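Okay, closet cleanout thread, because a bunch of you asked how I got a whole apartment's worth of clothes out the door before spring. Grab a snack, it's long.

Background: I moved into my place in September with every piece of clothing I've owned since college. Two dressers, a wardrobe, three bins under the bed, and a chair. You know the chair.

My rule was that I'd start with denim. It's heavy, it takes up the most room, and I have opinions about it, so I figured I'd be fast. (I was not fast.) 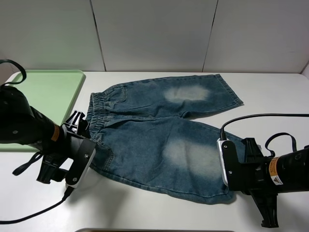
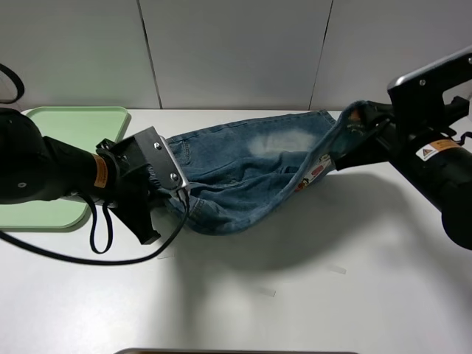
Blue denim in every one of these, so yes, we're still in the denim part of the thread. 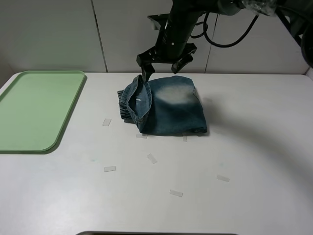

What do you do with jeans that don't fit but that you still love?

Put them in a bag, write today's date on it, and stick it on the highest shelf you've got. If you haven't climbed up there by the time the season changes, they go. I keep exactly one pair for sentimental reasons and that's the pair I wore on the train trip with my sister.

Next up, the counting. I'm a nerd, so I wrote down every single item on a legal pad as it came out. Total: 202 pieces. That's not including socks. I refuse to know about the socks.

Of those, 72 were tops. And out of the tops I'd say I wear the same six over and over. Gray, gray, navy, stripe, gray, the green one.

My friend Dima Bitar came over to help and was ruthless. I'd hold something up and Dima would just say "when." As in, when did you last wear it. If I had to think, it went in the pile. Brutal system, highly recommend!

We fought over one blazer for a good ten minutes. I won. I've worn it once so far, to the dentist.

Where it all went, since that's most of my DMs:

Nice stuff went to Katen, the consignment shop over by the library. They take things on hangers only, and they want it washed and pressed. Bring ID. The line is shorter right when they open.

They're picky. They turned down a sweater of mine for pilling that I could barely see with my glasses on. I got a fabric shaver after that and wow, I should have bought one years ago.

Everyday stuff went to the Fusow swap in the church basement. You bring a bag, you get a ticket per item, you trade tickets for other people's things. I went in promising to take nothing home and left with a raincoat and a lamp. The lamp's great.

The truly worn-out stuff (holes, paint, stretched-out leggings) went in the textile bin behind the Ankrah market. Tie the bag shut or it'll get rained on and they toss the whole thing. Zippers and buttons are fine to leave on, I asked.

How much money did I make? Consignment paid out $20 for the first batch. I know. I spent it on lunch. I did not do this for the money and neither should you, unless you own much fancier coats than I do.

Folding! Mirjam Van Beek in the replies asked if I do the stand-up file folding thing. For T-shirts, yes. For sweaters I lay them flat and stack them, four high at the most, or the bottom one never gets worn.

Jeans I fold in half the long way, then in thirds, and they go on the shelf with the fold facing out so I can grab one without the pile sliding. Shorts just get folded once and go in a drawer. Life's too short to do more than that for shorts.

I tried hanging the jeans for a week and the rod started bowing in the middle, so back to the shelf they went.

Somebody else asked about moths. Cedar blocks, sand them a little when the smell fades, and wash wool before you put it away for the summer. The big one is washing it first. I skipped that one year and lost a scarf I really liked.

Things I regret giving away: one denim jacket and a brown belt. Things I can't remember at all even though they're on the legal pad in my own handwriting: most of it.

The chair is now a chair. I sat in it this morning with my coffee and felt like a guest in a hotel.

Coats are next, and the hall closet scares me. There's a box at the back labeled "misc winter" that weighs as much as a dog. I'll add to this thread when I've opened it. If you've got a good place to donate kids' snow boots, drop it in the replies, my neighbor has four pairs to get rid of.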